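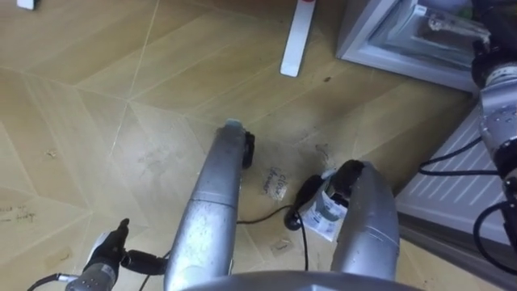 Atham handling trial: progress report to Solell, January

Prepared by Calum Carnegie

1. Summary

The trial is behind, and I would rather say so at the top than leave it for the annex. We stopped all two-arm running after a fault on the right arm and have restarted at reduced speed only. Pado, who supply the control software, consider the fault closed. I don't, and this report explains why I am asking you to hold the second payment until the tests in section 5 are finished.

2. What was planned

The work for this period was picking up small packages, carrying them to the drawer unit, putting them in and shutting the drawer. The target was 100 clean runs in a row with no one touching the robot. Our longest unbroken stretch was 47. The figure of 1,667 in Pado's own note to you is the number of separate grips logged since the start of the project, and it includes grips made with the drawer left open and the arms hardly moving. It tells you the gripper closes. It says very little about the task.

3. The fault

During a "close drawer" run the right arm was holding a package when the command to stop was given from the desk. The left arm stopped. The right arm carried on towards the floor for a moment before it stopped too, and it kept hold of the package throughout. Svetozár Urban was at the desk and pressed the red button, which cut power to both arms. He was outside the marked area and was not hurt. The package was dented and the gripper had no damage that we could find.

We tried to make it happen again the same afternoon and could not. It came back 2 days later, at 10 in the morning, in much the same way and again on the right arm only. I stopped the trial at that point.

4. What we have been told, and what we know

Pado's first answer was that the stop command had been sent twice and the second had cancelled the first. Svetozár went through the log and found a single command on both occasions. Their second answer was a loose connector. That is at least possible. There are loops of cable along the right arm and another cable runs across the floor close to where the grippers work, with a connector lying on the floor. I asked for that run to be moved when we set up and was told it was fine where it was.

Pado then sent a software update and said the matter was dealt with. The note that came with it is four lines long and does not say what was changed. If the cause was a connector, I can't see what the update was for. If the cause was in the software, I would like to know what it was. Lu, who checked the wiring for us, found no break in any of the arm cables but would not rule out a poor contact that shows only when the arm is bent a certain way. That is the most useful thing anyone outside the team has said so far.

There have been no late stops since the update. We have also been running at reduced speed since then, so I put no weight on that.

5. What we are doing

The arms are running one at a time, slowly, with a person at the red button for the whole run. No one goes onto the floor panels while the power is on, and that includes picking up dropped packages and bits of film, which people had got into the habit of doing between runs.

Still to do:

Fix the floor cable out of reach of both grippers and clamp its connector.
Test the stop command at full speed with the right arm bent, straight and loaded.
Repeat the same tests on the left arm, which has been assumed to be sound and has not been checked.
Get a written account from Pado of what the update changes.

Svetozár has written the test sheet and Lu will be there for the full speed tests. We can begin once the cable is moved.

6. Money and time

Spending is within budget, mainly on account of the runs we haven't done. The target in section 2 will not be met in this period. I have left the end date as it was in the plan, but I don't expect to keep it if the full speed tests turn up a third explanation.

7. Decision needed from Solell

Please confirm that the second payment can wait for the test results, and that Pado may be told this comes from you as well as from us. My own request for the update details has gone unanswered twice.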